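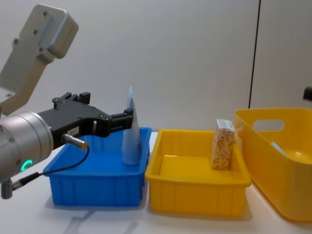 Bathroom shelf chore, notes 2/27/19

Back on the bathroom stuff after the towel detour. The question I keep getting from upstairs is whether a machine can put away a drugstore run yet, and I keep saying "sort of," so I want something written down that's better than "sort of." Tubes and cartons, sorted into bins, two arms. That's the whole chore. My mother does it in a minute while talking on the phone.

Eduard and I changed the sorting rule again. Tubes go to blue, cartons go to the shallow yellow, and the tall basket takes whatever we haven't made up our minds about. Zdeňka thinks the basket is cheating. She may be right, but every bathroom I've ever lived in had a basket like that, so it stays for now.

What I wanted to look at was the tubes. Cartons are boring (in a good way!) – flat sides, they don't change shape when you squeeze them, and if you grab one a little crooked it mostly straightens itself against the fingertip. A squeeze tube is a different animal. It's fat at the cap and flat at the crimp, and those two ends aren't even the same kind of object as far as a parallel gripper is concerned. Grab high and you've got a nice flat pinch but the whole weight swings underneath. Grab low and you're squeezing the product, and sooner or later somebody is wiping hand cream off a fingertip pad. Ask me how I know.

Settings I'm using, so I don't have to dig them out of the chat again:

Finger opening on approach: all the way, no clever pre-shaping. Ikhsan's pre-shape code is nice but it clips the crimp when the tube leans.
Close speed: the slow one.
Grip force: setting 3 for tubes, 5 for cartons. Do not swap these.
Pause after closing: 200 ms before lifting. I tried less and didn't like how it felt, no better reason than that.

The standing-up thing matters more than I expected. With a tube upright in a bin, the gripper can come in from the side and there's plenty to hold. Lay the same tube flat on the bottom and now the lip of the bin is in the way of the knuckles, and the wrist has to tip over to a pose it really doesn't enjoy. So when I tell people it can pick tubes out of a bin, I should be saying upright tubes, with a bit of space next to them. Sverre wants that sentence in the report word for word, and fine, it's going in.

Then there's the second arm. I went back and forth on whether we need it. For plain sorting, one arm is enough and it's less to go wrong. But if you want the thing turned label out, or cap down, the way a person would put it on a shelf, one hand has to hold while the other one gets a new grip.
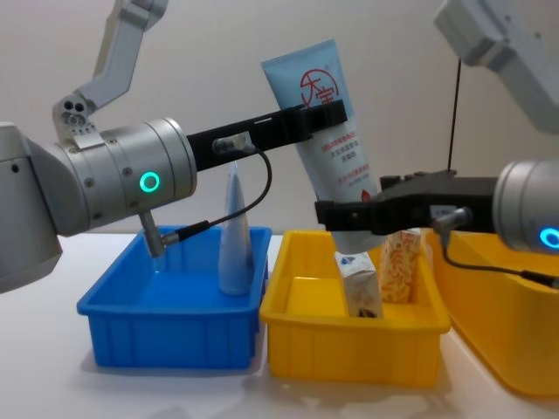 The hard part is agreeing on who lets go when. Right now both sides wait for the other to be sure, and they can be polite like that for a very long time. Ikhsan has a timeout in there, which gets things moving but it's a timeout, it doesn't know anything. What a person does is feel the tug. We have motor current on the fingers and that's sort of a tug if you filter it hard enough, so I'd like to try that before we go spending Podeck money on sensors.

Also the grippers are bulky compared to the tube. Two hands on a small item means you run out of item. I'd like to try slimmer fingertips on the right side only. Eduard says he can print a set if I give him a drawing that isn't on a napkin this time.

Cables: please check the loop on the left gripper before every session. It needs slack for the wrist to roll but too much slack and I start worrying about it hooking a bin rim. Ekow had a good idea about a clip partway along. Ekow, if you're reading this, go ahead and do it, don't wait for me.

So can it do the chore? My answer as of tonight: cartons, yes, I'd leave the room. Upright tubes, yes, but I'd stay in the building. Handing a tube over, only with me standing there with my hand near the stop button. And slow, all of it slow. The Pusska people want to see something in July, and I'd rather show them the boring carton part done well than a handoff that works when it's in the mood.

Log count is up to 194 sessions if you include the towel ones, which Zdeňka does and I don't.

To do:
drawing for Eduard (real paper)
current filter, ask Ikhsan which branch
try a tube lying flat again, film the wrist
get more tubes, half-used ones too, they go floppy and that's what people really have at home
wipe down the fingertip pads before anyone leaves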